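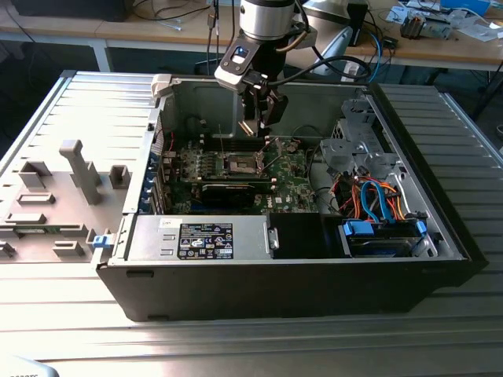
What is the Hisside bench kit for?
The kit lets a small shared workshop set up a robot arm over a fixed bench and practice opening, handling and refitting parts in desktop computers.

Pernport supplies the Hisside kit for members' workshops and home builders. It contains the arm mounting plate, 2 fixture plates, 5 spare pegs and a printed assembly guide by Annunziata Ferri. The arm, gripper and bench rails are ordered separately.

Fixture plates should be clamped before the arm is powered. Computers must be unplugged from the wall before the side panel is removed, and hands kept clear of the case while the arm is moving.

Part numbers
Hisside kit, complete: 744
Fixture plate only: 603

The kit fits the Sfeir rail pattern. Owners of the older Fultolia bench will need the adapter strip - please state this when ordering. Orders placed in November are shipped the following month. Replacement pegs may be requested through the parts desk.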